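Home Topics Ask Unread Log in

Simulated sofa search: success rate falls between runs
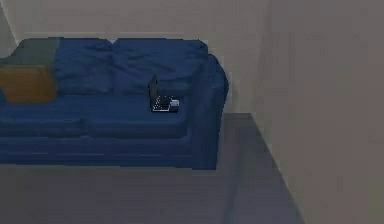

I'm repeating the Keogh object-search test with 800 episodes. My first run found the target in 90% of them and the second was far lower. The target is the open laptop on the blue sofa, and dark objects seem to do worst. Is one seed enough?
Eleri Skyrme

No. Use 8 seeds and report the spread.
Warrick Hinds

Same trouble in Skerkora. Check the start poses are fixed too. Mine weren't.
Rawiri Prendergast

Contact | Back to top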